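Brornberg shallow tray, dark red: review after three months

Reviewed by Edileuza Xavier
January 2024

I bought two of these trays from Gremeck in October. One went on the packing table, where I wrap orders, and the other went on the shelf by the door for keys and mail. Most of what follows concerns the one on the table, which gets used every day except weekends.

My problem was tape. I would put a roll down on the table, it would get covered with paper, and I would open another one. I wanted something low that stays in one spot and that I can get a roll out of with one hand. 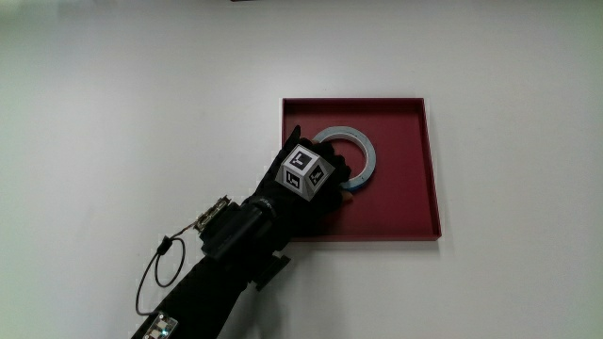
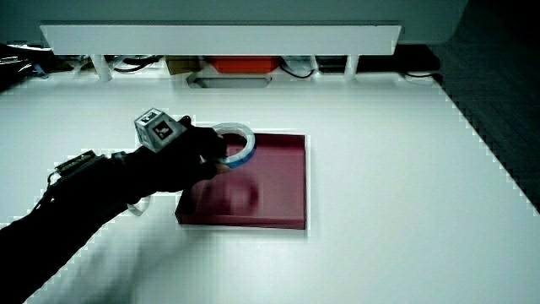

The red tray on the white table, with a roll of tape.

Size and shape

The tray is a plain rectangle with a low rim on all four sides. The rim is high enough to stop a roll lying flat from sliding out, and low enough that my fingers clear it without any thought. A deeper tray I had before, a Pellulden, made me reach down over the side each time, and I stopped using it within a week.

It does not hold a lot. If you want tape, scissors, a marker and a label roll all in one place, buy the next size up. I keep one roll of tape and a pen in mine and leave the rest in a drawer.

There are no dividers. I don't miss them, but small things like paper clips end up in the corners and are awkward to pick out with gloves on.

Finish

The color is darker than it looked on the store page, closer to maroon than to red. On a white table it is easy to find, and a pale roll of tape shows up well against it.

The inside has some shine to it. Under a bright light you get reflections of whatever is in the tray or over it. This doesn't bother me, but it also means dust shows, and so do fingerprints. I wipe it with a damp cloth on Fridays. I have used dish soap on it twice to get tape residue off, and both times it came clean without leaving a dull patch.

There are fine scratches on the floor of the tray now. You have to tilt it to see them. The one by the door has more, from the keys.

On the table

The tray came with four clear stick-on feet in a small bag. Put them on. Without them it slid when I pushed a roll down into it, especially on a smooth tabletop. With them it stays where it is. One foot came off in the second month and I put it back with a drop of glue.

Picking up a roll is easy enough. I either hook a finger over the rim of the roll and tip it up, or pinch it from the side and lift it on its edge. Gloves make this a little slower. Very narrow rolls are harder to get hold of when they are lying flat, and for those I would want a softer surface underneath.

Price

I paid $22 for the pair, plus $6 shipping. The Vukčević tray I also looked at was $12 for one and had a cork bottom, which would be quieter and probably easier on keys.

Would I buy it again

For the packing table, yes. I haven't opened a second roll of tape by mistake since the first week. For the shelf by the door I would spend the extra and get the one with cork.

Four out of five. The missing point is for the foot that fell off and the color on the store page.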